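Plurnard Robot Club — Frequently Asked Questions

Last updated 22 January 2022

Who can join the club?
Any student who is 14 or older can join. You do not need to know programming. Some members came from the art course, and they learned the control software during their first term.

How much does it cost?
The fee is 155 dollars for one term. If this is difficult for your family, please write to Ea Skov before you register and she will explain how to apply for a reduced fee. Materials are included, but a laptop is not. We have a few old laptops to lend, and they are slow.

When do you meet?
We meet on Tuesdays after school, from 4:30 until 7. Before the Buvadmont Cup in June we also open the room on Sunday afternoons. You are not required to come to these extra hours.

What do the members work on?
It depends on the group. Beginners learn to move one joint safely and to write a simple motion log. The second group works on grasping — mostly small, light and flat things. The third group, led by Sibusiso Pillay, prepares for the Cup.

What is the Toltus task?
It is the main task in the Cup. The robot must pick up a small item and put it in the correct place, and the team must hand in a record of each attempt. Last season our team handed in 514 records. Kolbrún Skov checked them all for missing fields, and we are still grateful to her.

Do I need to bring my own robot?
No. Please do not buy anything before you have talked with Troels Ladefoged. Two years ago a member bought a motor set for a lot of money, and it did not fit our controller.

Is it dangerous?
The arms can pinch your fingers. Every new member takes a short safety lesson and signs the form. Long hair must be tied back, and you must know where the stop button is before you turn on the power.

Can parents visit?
Yes, on the last meeting of each month. The room has space for 50 people.

What does the work look like?

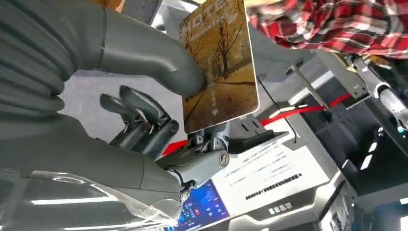
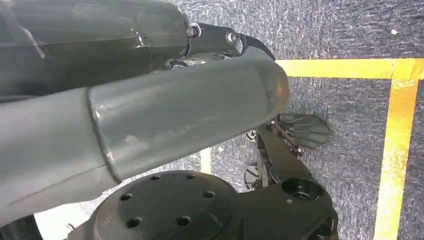
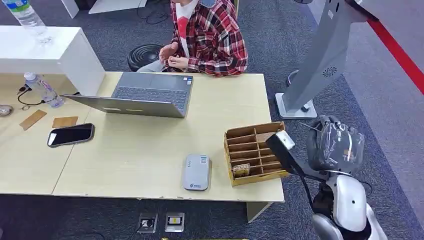
Can I change groups in the middle of the term?
Usually yes, if the other group has a free place. Speak first with the leader of your present group. For the Cup group we ask that you stay until June, as the team list is sent to the organizers early.

What if I miss a meeting?
Read the notes in the shared folder. If you miss more than three meetings, Ragnheiður Damgaard will call you — she only wants to know if you are still interested.

How do I register?
Fill in the form at the Kárason building, second floor, or ask for it by e-mail. We answer within one week, except during school holidays.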